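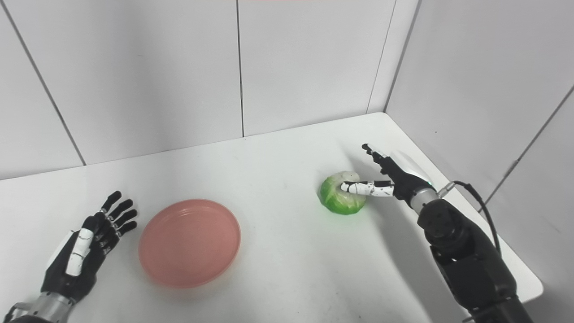 The Bindstead Center for Racial Justice works with residents, congregations and schools across the Kiment area to address unfair treatment in housing, policing and public education. We were founded by 19 neighbors after a series of evictions on the Stestness side of town, and we remain a membership organization. Our meetings are open to the public and begin with a period of silence. Members gather at a plain white table, and any member may place a matter on the agenda.

Our legal clinic answered 389 requests for help last year. Most concerned leases, school discipline and traffic stops. The clinic does not charge a fee and does not ask about immigration status.
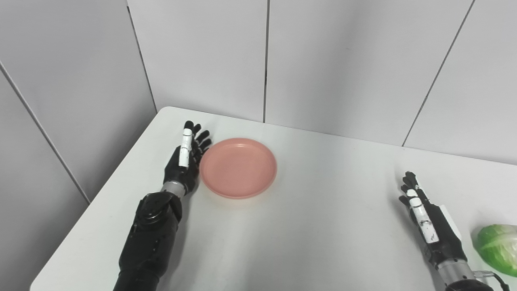
A pink plate and a green cabbage on the table.

The Swai Reading Circle, our oldest program, meets monthly from September through spring. It has a lending collection of 1,033 books on civil rights history, many of them given by local families.

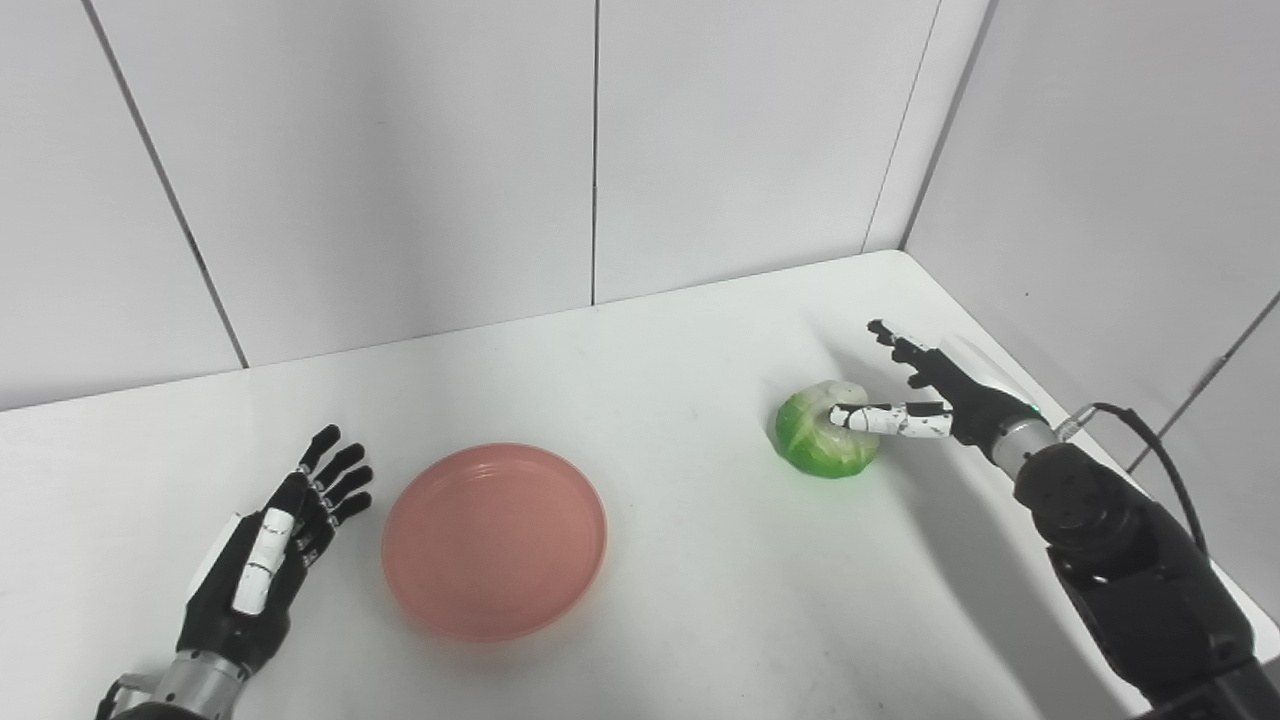 Two Robotic Hands, a Plate and a Cabbage
Office of Public Education

The Center accepts no funding from political parties or candidates. Annual reports are available at the front desk and by mail. Membership is open to any adult who lives or works in Kiment, and applications for the coming term are due by 16th January.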